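March 21, 2018

# Why I keep getting up early for no good reason

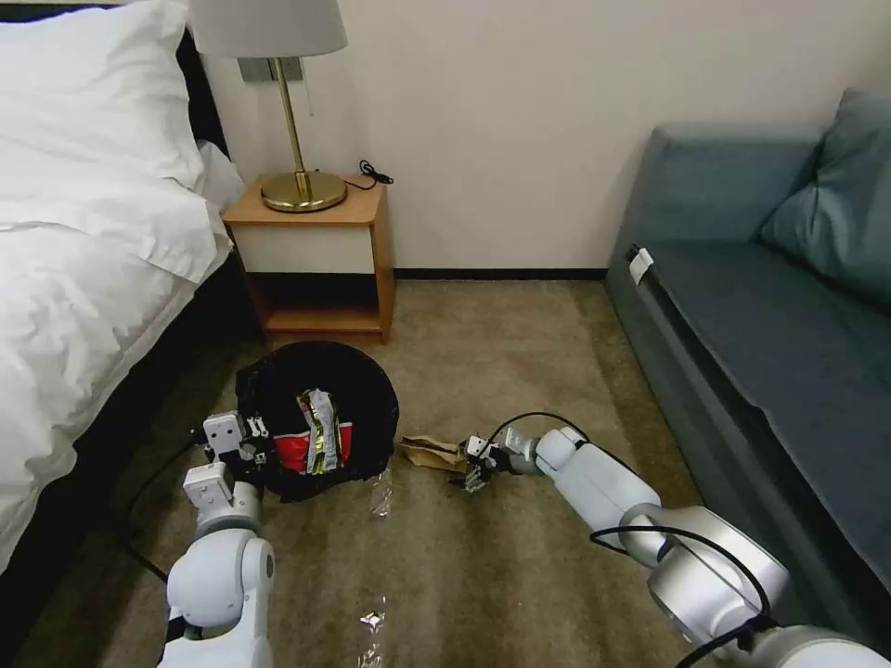
*Bed, lamp, sofa. My sort of room.*

I have been trying to turn myself into a morning person since the start of March, and I thought I'd write down how it's going before I lose interest (which, knowing me, could be by the weekend).

It started with sleep, or the lack of it. I was going to bed at midnight, lying there until two, then dragging myself out at the last possible minute and eating toast on the bus. I'd tried the teas. I'd tried a lavender spray from Clinix that made my pillow smell like my gran's bathroom and did nothing else at all. So I decided to leave the nights alone and fiddle with the mornings. Same alarm every day, days off included, and no arguing with it.

The alarm is an Ulteck one with a sunrise light, bought second-hand. It's meant to glow gently for half an hour before the beeping starts. Mine goes from nothing to full interrogation in a second or so, but it does wake me up! I've put it across the room so I have to stand up to switch it off, and once I'm standing I'm usually cross enough to stay standing.

The first week was horrible. I was falling asleep over my dinner and I snapped at a man in the post office over a parcel form. By the second week I'd started nodding off before eleven without trying, and that hadn't happened since I was about twelve.

So what do I do with all this extra time? Mostly I walk. There's a loop from my front door down past the canal and back by the allotments, and my phone puts it at 3,233 steps if I go straight round and don't stop to look at ducks. The short version, cutting through the car park, is 2,626. I do the short one when it's raining, and it has rained a lot.

Afterwards I have breakfast sitting down like a proper adult. Estier, the bakery on the corner, opens early and does a seeded roll that's still warm if you catch them at the right moment. I've become a bit of a regular, and they've stopped asking if I want a bag. On days off I go a bit further, to Khương, for the iced coffee with condensed milk — far too sweet for that hour, and I order it every time.

I'd also like to say I've been writing. I had a plan for 700 words every morning before work and I've managed it exactly 2 times. One of those was mainly a shopping list with opinions in it. Still counts, I think.

The hard part is evenings out. Friends want to eat at half eight and by then I'm already thinking about my pyjamas. I went to a birthday last week and was yawning before the cake came out, and I did feel a bit guilty on the way home. I might let myself have one late night a week and see if it all falls apart.

The clocks go forward soon as well, so I'm about to lose an hour just as I'd got used to this one. If anybody has a trick for that, please leave me a comment — anything except lavender.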